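Bottle Station Sim Set – README

Maintained by Divina Layug, packing line, Cledcombe site

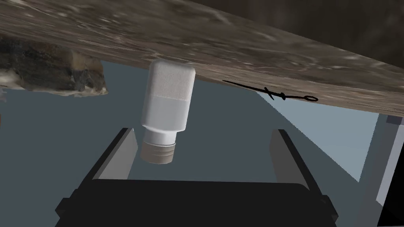
Gripper open, bottle not yet grasped (simulated render).

Hi! If you've found this folder, you probably work on the bottle station, or you're about to, or you're one of the Navside folks who keep asking me where the renders live. They live in this folder. I'm not a programmer, I spent years on the line sorting bottles by hand and now I look after the data the station gets trained on, so please forgive the file names (some of them are Ulises's fault anyway).

What's in it

There are 338 simulated episodes, 3,732 stills pulled out of those episodes, and the notes I typed up along the way. Everything is computer-rendered. If you want pictures of our real line, those are in Rowena Gatchalian's folder and you have to ask her for access.

Each episode is one try at picking up a bottle. The stills mostly look out past the gripper, so you get the black base along the bottom and the two fingers coming up from it. Some bottles are upside down. That's on purpose and it stays in! Bottles reach us every which way on a real shift, and the first version of the set had them all standing up nicely, which made the station very good at a job we don't have.

You'll also run into odd surfaces – streaky brown slabs, rocky-looking chunks, flat blue-gray backgrounds. The textures get mixed up so the model doesn't get too cozy with one setup. Please don't "clean up" those episodes. Somebody did that in May and I spent a whole afternoon putting them back.

Folders

episodes – the full runs, one folder each
stills – single images, named by episode and step
notes – my comments in plain text, spelling not guaranteed
holdout – 3 batches we never train on, hands off please

How the labels work

Every still gets one of these: open, closing, holding, dropped, unsure. "Open" means the fingers are apart and the bottle hasn't been gripped, even if it's hanging right over the gap. Use "unsure" as much as you like. I'd much rather look at a pile of unsures than find a confident wrong one later on.

Bienvenido Ambrosio and I did the labeling between us. He did the night batches and I did the rest, and where we disagreed we talked it over at the 2:30 break. You can see the arguments in the notes.

What changed for us

People ask me about this more than they ask about the data, so I'm putting it in the README. Before the station, four of us sorted and turned bottles for the whole shift, and my wrists knew it. Now two people mind the station, one does the odd shapes by hand and one (me) does this. We all kept our hours. The pay grade for minding was a longer fight, and it's still not settled for nights.

Some of it I miss. You can't really chat across the station the way we did across the old table, it's too loud on the feed side. And minding is tiring in its own way – you stand there waiting for it to fumble, then you have to be quick. Divina Barredo (the other Divina, yes, we get each other's mail) asked for a stool and a 20-minute swap, and both of those helped a lot.

The thing I'd push for again is having line people do the labels. We knew what a bad grab looks like from doing thousands of them ourselves.

Known problems

Clear bottles are barely covered. More than 300 stills are near-duplicates and I haven't thinned them out yet. Colors drift a little between the Shirima scenes and the Gatano scenes, so don't train on color alone. Steps in the oldest episodes start at one, everywhere else they start at zero, sorry!

Questions

Come find me by the feed side before lunch, or leave a note in the notes folder with your name on it. Script trouble goes to Ulises Cáceres.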